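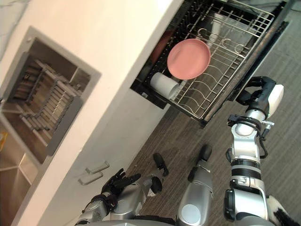

Figure 2. A dishwasher rack pulled out below a white counter, with a pink plate and a darker reddish-brown plate in it.

4.3 Do households wait for a full load?

The claim that people run their dishwashers only when full has a long life in the water-saving literature, and we see little reason to trust it. Most of the support comes from surveys in which people were asked how they usually behave. Asked that way, nearly everyone says they wait. The same people, asked how many cycles they ran last week and how many people ate at home, give answers that are hard to square with the first one.

Our own survey had this problem too. Of the 2822 households that returned the form in Binley, a large majority ticked "only when full." We report that result in Section 3 for completeness and would ask readers not to quote it alone. The form did not say what full meant. Dewan, who coded the free-text answers, found that the word covered everything from a rack with no room for another spoon to a lower rack in use and an upper rack left empty. Some respondents used it to mean that they had run out of clean cups.

The diary sample was meant to fix this, and it does so only in part. We asked 60 households in the Ikgate district to write down each cycle for the month of June, with the time it was started, the program chosen, and a short note on why it was started then. We did not ask them to rate how full the machine was. Yilma argued for a rating scale at the design stage and was outvoted, and looking back the scale would have done some good, if only to show how far the ratings drifted from the item lists. In place of ratings we have the lists themselves, which are detailed for the first several days and thin out badly after that. By the last week many entries say "usual" or "dishes."

With that warning, the notes on why a cycle was started are the most useful thing the diaries gave us. Fullness is mentioned often, but it shares the page with other reasons that have nothing to do with it: going to bed, leaving for work, guests on the way, a smell, a pan needed for supper. Bedtime is the strongest of these. In households that ran a cycle late in the evening on the first days of the diary, the cycle tended to go on being run late in the evening whatever had been cooked. One Ikgate respondent wrote that she "starts it with the porch light." It would be a mistake to build a theory on one sentence, and earlier authors have done as much with less, but it fits the timing record better than any threshold model we tried.

The threshold model deserves a closer look because it is still the standard way to project savings. It assumes that dishes pile up at a steady rate, that each household has a fixed level at which it starts the machine, and that a campaign can raise the level. All three assumptions are doubtful. Dishes do not arrive steadily. The level, where we can infer it from the lists, moves within a single household by as much as it differs between households. As for campaigns, the evidence that they raise anything other than the number of people who say they wait is weak. The Zukport leaflet trial is usually cited here. It compared stated habits before and after the leaflet and did not record a single cycle or meter reading. We do not see how a saving in gallons was ever drawn from it.

Metering should settle the matter, and we had hoped to say so. The meters fitted in the Gebreyes apartments log flow to the whole unit, and a dishwasher cycle has to be picked out from showers, toilets, and taps by its shape. Dixit's matching routine does this well when nothing else is running. In the evening, when most cycles occur, something else usually is. We checked the routine against the diaries of the Gebreyes households that kept both, and it missed cycles that people had written down and found others that they had not. It would be convenient to blame the diaries for the second kind of error. Some of the blame surely belongs there, since people forget, but a washing machine on a short program leaves a trace much like a dishwasher on a long one, and we cannot rule that out.

What the meter record does show, even allowing for this, is that cycles come at more regular times than meals and guests would lead one to expect. A household filling a machine to a fixed level should drift: a cycle on one evening, then one at noon, then a gap. Few of ours drifted. The simplest reading is that the clock does much of the work and the rack does less. Nkosi has pointed out that a household of steady size eating at steady hours could produce the same pattern while truly waiting for a full load, and our data cannot exclude this for the larger families. For people living alone it seems far-fetched, as their machines would need several days to fill and many were run more often than that.

A second doubt concerns the comparison with washing by hand. Savings are normally quoted against a figure for handwashing that can be traced, through a chain of reports citing one another, to a 1964 bulletin. Âu located a copy. The figure in it describes washing under a tap left running throughout, and the bulletin calls this a wasteful practice to be corrected in home instruction. It was never offered as a typical value. Set against a person using a basin, a half-loaded machine may save little or may lose, depending on the model and on whether plates are rinsed first. Rinsing is itself poorly measured. Diarists who said on the entry form that they never rinsed went on to mention rinsing in their notes, mostly in passing and mostly in connection with eggs.

We are therefore unwilling to give a single number for the water lost to part loads, though we were asked for one by more than one reader of the draft. Any number we gave would rest on the item lists from the first days of the diary, a guess at rack capacity, and an assumption that the later weeks were like the early ones. The range we could defend is wide enough to take in both no loss at all and a loss worth a campaign. Section 5 returns to the billing records, which cover more households and say less about each of them.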